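Printed Guidebooks and Digital Editions: How Day Visitors to Wutham Plan Their Trips
Student project report, Tourism and Publishing module

1. Background

The town of Wutham is covered by two current guides. The first is the Drendis regional guide, a paperback of 576 pages in which Wutham receives one short chapter. The second is a pocket guide from Bundisstead Press, sold in print and as a download. The purpose of this project was to find out which formats visitors use, at what stage of a trip they use them, and whether the two formats are used for the same tasks.

2. Method

A questionnaire of nine questions was handed out at the bus station and the visitor desk in June. A total of 82 completed forms were returned. Respondents were asked which guide they had read before travel, which they carried on the day, and what they had looked up most recently. Forms completed by residents were excluded before this total was reached. The print and download editions of the Bundisstead guide were then compared page by page for maps, opening hours and walking routes. 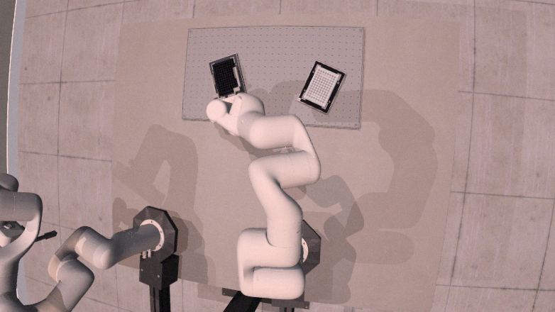 The two editions differ most in how a reader finds a place. The print edition relies on an index and a folded map at the back, while the download opens on a list of districts, each linked to its own street plan. On the printed map, the town center is divided into small squares marked by letter and number, and places of interest are shown as black dots. At full size the sheet is readable but crowded, with one point hard to tell from the next. The download allows the reader to enlarge a single district, although street names disappear at the widest view.

3. Findings

Most respondents who had read a guide before travel had used a printed one, often borrowed from a library. On the day itself the pattern was reversed, and phones were used for opening hours and bus times. Walking routes were the exception. Readers of the Ejigu trail section, which covers the hill path west of the town, preferred paper because the route runs across facing pages.

Several respondents reported that the download, at nearly 500 megabytes, was too large to save over a mobile connection. Some had assumed that it could be read online without being saved.

4. Limitations

The survey was held on weekdays only, and families with school-age children are likely to be underrepresented. The questionnaire was offered in English only.

5. Recommendations

The publisher should offer each district as a separate download. The printed map should use numbered symbols in place of dots, with the key on the same side of the sheet.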